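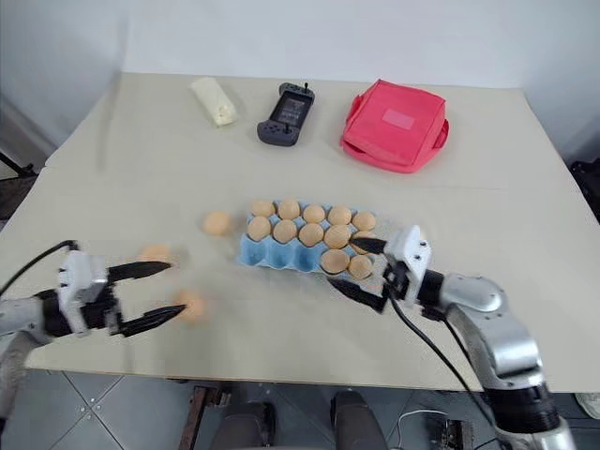
Femke Hermans commented that a drift on one arm only should be treated as a cable fault until the cable has been ruled out, and asked whether the gripper lead on the right was clamped anywhere between the wrist and the base.

## Right gripper closes off center after a few hundred cycles

**Harvey Dufour**

Two-arm table cell, same bracket and same two-finger gripper on both sides. It loads eggs from the table into a 3 x 5 molded tray. The left arm picks the loose eggs and the right arm works at the right end of the tray.

After homing, both grippers close on center. By cycle 300 the right one closes toward the lower finger, enough that the egg gets nudged before it is held. The left one is still fine at cycle 3000. Homing the right arm again fixes it for another 300 or so.

To answer the comment: no, it is not clamped. The lead leaves the gripper, hangs in a long curve under the link and goes over the front edge of the table. The left lead arches up from the side to the top of the bracket.

Already done:

- Swapped finger sets left to right. Drift stayed on the right.
- Tightened the bracket screws. None were loose.
- Reduced approach speed to 100 mm/s. It takes longer to show up but it still shows up.

The controller is a Karstead and logs nothing. Is there a way to separate a cable pull from a slipping wrist joint without taking the wrist apart?

**Femke Hermans**

Yes. Test the joint with the cable out of the picture.

1. Home the arm, then park it over the right end of the tray with the fingers open and no eggs in that end.
2. Put a paint mark across the wrist joint, half on the black section and half on the bracket.
3. Tape the lead to the metal link in two places. Leave enough slack for full wrist travel in both directions. Check this by jogging slowly before you run anything.
4. Run 300 cycles without eggs.
5. Compare the paint mark in the same parked pose.

If the mark still lines up and the gripper closes on center, the lead was the load. Make the tape permanent with two clips and route it back along the arm to the base, clear of the table edge. An edge like that catches a hanging lead on every retract, and the pull always comes from the same side.

If the mark has split, the joint is slipping. Clean both faces, then torque to the value in your arm's manual — do not guess it, and do not add threadlocker until you have seen it hold without.

If the mark lines up and it is still off center, look inside the gripper. One finger can lose a tooth on the rack and the outside will look normal.

Slowing down only reduced the snatch on the lead. I would not keep 100 mm/s as a fix.

**ilness**

could be the table. You've got a crease in the covering on the right half. if the tray sits partly on it the whole thing tilts and the gripper looks off when it isn't. flatten it and try again

**Nguyen**

The crease would not clear itself on a re-home, so I would put that one last. Worth flattening anyway.

One addition to Femke's test: do the close check with nothing between the fingers, and use feeler gauges against a fixed block on both sides. Judging it off an egg is hopeless, they are all different widths. We had the same symptom on an Endo cell and spent a whole July chasing it by eye. Write down the gap on each side at cycle 0 and then every 20 cycles. A cable pull tended to creep on ours. The slipping joint went in one step.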